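Planning and Budgeting for a Bench Arm: Frequently Asked Questions
Durkholm Bench Automation
Last updated in September

What does the base price cover?

The Cuvetti bench arm is quoted with the arm, controller, power supply, clamp mount, and one two-finger gripper. Camera, table, computer, and spare fingers are separate lines on the quote. Freight is calculated at the time of order and is not refundable.

How much should I budget beyond the arm?

The standard accessory package is $1830. It includes the overhead camera and bracket, a cable set, an emergency stop on a two-meter lead, and one spare finger set. Buyers who already own a suitable camera can order the package without it. Ask for the short accessory list when you request the quote.

Do I need a special table?

No. Any rigid top at least 800 mm deep will do, provided the clamp can reach the underside. Folding tables flex when the arm stops quickly and should be left out of the plan. Glass tops are not supported.

What power and air does it need?

One grounded wall outlet. The gripper is electric, so no compressor is required. If you expect to add suction cups later, tell us before the order is placed - the tool plate with air passages costs less at the start than as a retrofit.

How long is the lead time?

Arms ship in the order received. Spare fingers and cable sets are normally in stock. The Tarketti tool plate is built to order, and its date appears on your order confirmation. A purchase order without a signed site form is held until the form arrives.

Can the equipment be leased?

Yes. Leases run 36 months and include one controller replacement. Fingers, pads, and tape are treated as wear items and are not included. At the end of the term the arm can be returned, renewed, or bought out at the price stated in the lease.

Is service included?

The first year is. After that, service is billed at $113 per hour, with a one-hour minimum for remote work. Site visits are quoted separately by Krajčí, our field service partner. Contact Vratislav Krajčí for visits and Piroska Nyitrai for contract renewals.

Should I buy one arm or two?

Start with one unless the task needs both sides of the part held at the same time. A second arm doubles the spare parts line but not the camera line. Reserve the bench space if a second unit is likely. Moving the first mount means repeating the calibration.

Which objects should I use to size the gripper and plan for wear parts? 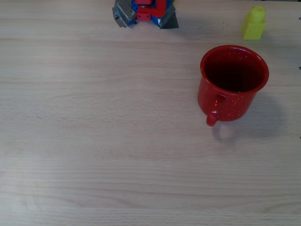 Gripper sizing should be done with the objects you intend to handle, or with stand-ins close to them in width and finish. List the widest item, the narrowest item, and any item that will be picked up by a handle or rim. A mug and a toy block make a useful pair for the form. The red mug is wide at the mouth, with a rolled rim and a single handle, and its glossy surface shows highlights. The yellow-green block has straight sides and a matte look, and gets its own line on the form even when it shares the table with the mug. Enter finger coverings as a separate item as well. Both fingers on this gripper are wrapped in gray tape, creased on the left one and ragged at its lower end, so add tape to the wear parts list along with the spare fingers. Send the completed list with the site form, and mark any object whose size may change during the first year.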